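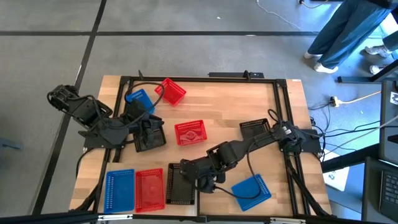 Red, blue and black baskets on the table.

Workshops > Making Work > Scores > Writing a Group Score

How to write a movement score that a group can follow

A score is a set of written instructions that people dance from. I've read a lot of them and I think most are bad. They're bad in the same way: they tell you how to feel and leave out what to do. "Let the room breathe you" is a sentence I was once handed on a card at a workshop in Parkero. I lay on the floor for most of an hour trying to work out whether I was doing it. So was everyone else, as far as I could tell, though in the closing circle we all said we'd found it very rich.

This page is for people who lead a class or a small company and want to write a score that produces something you can watch, repeat and argue about. You need paper, a room and a few patient movers. You don't need training in composition, and I'm suspicious of anyone who tells you it can't be done without a certificate.

Step 1: Decide what the score is for

Scores get used for warming up, for finding material, and for performance. A warm-up score can be vague because no one is watching. A score for finding material should be narrow. A performance score has to survive nerves, a cold floor and the person who missed last week.

Write the purpose at the top of the page before you write anything else. If you catch yourself writing "all three," stop and pick. I've sat through a performance at the Cemwood hall that was obviously a warm-up with the lights changed. The performers had a lovely time.

Step 2: Write one physical task

Start with a single action that can be seen from across the room. Some that have worked for me:

Walk until someone crosses in front of you, then turn your back on them.
Keep one hand lower than your knees.
Go to the floor whenever someone else comes up from it.
Copy the last thing you saw, smaller.

Test each one by asking whether a stranger could tell if the task was being done. With "keep one hand lower than your knees," they could. With "stay connected to your center," they couldn't, and neither could you. I know there are teachers who get wonderful dancing out of that second kind of instruction. My guess is that they'd get it from reading out a bus timetable, because their students trust them and have been training with them for years. You can't borrow that by borrowing their words.

Keep the sentence short. If it has a comma, look hard at the part behind the comma.

Step 3: Add a limit

One task by itself gets comfortable in a few minutes. People find their favorite way of doing it and settle in. A limit gets them out of it again.

Limits of space are the easiest to understand: only along the walls, only in the half of the room nearest the door. Limits of time are harder to hold, and people cheat without knowing it. Limits on the body ("no hands on the floor") give the biggest change in how things look, and also the most bruises, so try those slowly first and keep the session short. If a limit makes anybody hold their breath or guard a joint, drop it for that person or drop it altogether.

Use one limit. The old Tralum handbook, a 226-page spiral-bound thing that still gets passed around, has scores with a dozen of them stacked up. I tried several with a decent group. What you see is people frowning. Every so often somebody remembers a rule and corrects themselves, and that is the whole dance. 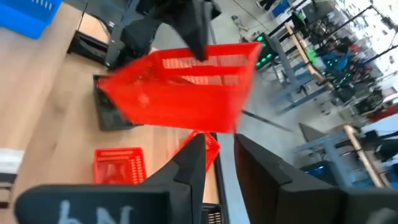
Red basket, moving.

Step 4: Say how it starts

You'd be surprised how many scores skip this. The leader says "okay, whenever you're ready," and there follows a long stretch of people standing with soft knees, waiting for somebody braver.

Write down where people are and what the first move is. "Everyone along the back wall. The first person to get bored walks in." That works well, and it usually gets a laugh on the first reading, which loosens people up. "Start when you feel the impulse" has never worked for me. There's always one mover who feels it at once and three who never do.

Step 5: Say how it ends

Endings are worse. There are two kinds I trust.

The first is a clock. Set a timer where everyone can hear it. It's blunt, and people complain that it cuts off the good part. They also work harder in the last minute, and the complaint usually means there was a good part.

The second is a condition: the score is over when everybody is lying down, or when no one is touching a wall. Pick a condition that can happen by accident. Then it can surprise you. If you choose one that needs agreement, the group will start to negotiate with their eyebrows and you'll be watching a meeting.

The kind I don't trust is "find an ending together." I know it's popular. I once timed a group finding an ending together and it took 33 minutes, in which the piece ended, by my notes, over and over again, and each time somebody at the side took one more meaningful step.

Step 6: Read it aloud and shut up

Read the whole score once at normal speed. Don't demonstrate. If you demonstrate, you'll get your own movement back with different haircuts on it.

Then ask for questions and answer only what's on the page. If a question can't be answered from the page, write it down. You have two choices: fix the score, or decide that the gap is useful. A gap can be very useful. But you should know it's there.

Some leaders like to keep talking during the run ("and notice the space behind you, and see if you can soften the eyes"). I did this for a long time. I believed I was helping. Then a student at the Issahaku Studio asked me, politely, if I could do it less, as she couldn't hear the others' feet. I haven't talked through a run since, apart from calling out when somebody is backing into something hard.
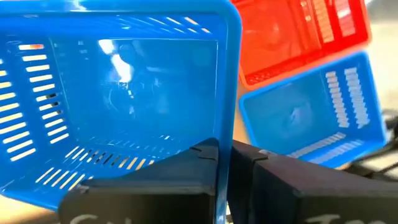 Blue basket, up close.

Step 7: Run it more than once

Do it at least twice in the same session, with a break between and no discussion in the break. Water, bathroom, back to the wall.

First runs flatter you. The task is new, people are alert, and novelty looks a lot like quality. The second run tells you what the score itself is doing. If it falls flat, don't rewrite it on the spot. Run it a third time another day. Plenty of what gets called a breakthrough in this field is a first run that somebody had the good luck to film.

Half the group should sit out one of the runs and watch. If your group is very small, have one watcher and rotate.

Step 8: Ask watchers what they saw

Keep it to what was visible. I use these prompts, in whatever order:

What happened more than once?
Where in the room did nothing happen?
When did you look away?
Could you guess the rule?

The third one is the most useful, and people hate answering it. Give them a moment. Don't let the movers explain what they meant until the watchers have finished. A mover will often describe a powerful exchange with somebody across the room, and the watchers will report that they saw two people standing still near a radiator. Both accounts may be true. The audience only gets one of them.

Don't ask how it felt, or save that for later over food. I'm not against feelings. They're just poor evidence about whether the score works, and once they're on the floor, no one in the room will say anything critical.

Step 9: Cut

Take your page and cross out every word that didn't change what anyone did. "Gently" usually goes. "Explore" goes. So does "allow," and so do most mentions of gravity, which will be attending anyway.

My own drafts lose half their length at this stage. The one I still use most often is down to 4 lines, and one of those is the ending:

Stand at the back wall. If you get bored, walk in.
Copy the last thing you saw, smaller.
If you can't get any smaller, go back to the wall.
It's over when everyone is at the wall. 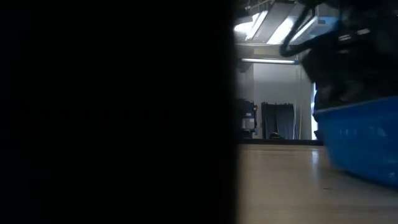 It looks like nothing on paper, and I've had it described to my face as a children's game. Fine. Children's games have clear rules and known endings, and people still want to play them when it's getting dark.

Common problems

Everyone bunches in the middle. Your task probably rewards being near people. Add a limit of space for one run and see if the habit breaks.

One person takes over. Don't have a quiet word about listening. Change the task so that taking over isn't possible, for instance by having each mover return to the wall after a single action.

It turns solemn. This happens most with experienced groups. Shorten the run. If that doesn't do it, run the score at double speed with the lights all the way up.

People say they don't get it. Read the page again, aloud, exactly as written. If they still don't get it, assume the page is wrong.

It was great last week and dead today. That may just be the way it goes. I've heard this blamed on the moon, the floor, the month of March and the group's shared nervous system. Before you look into any of those, check whether you changed the wording when you read it out. I nearly always have.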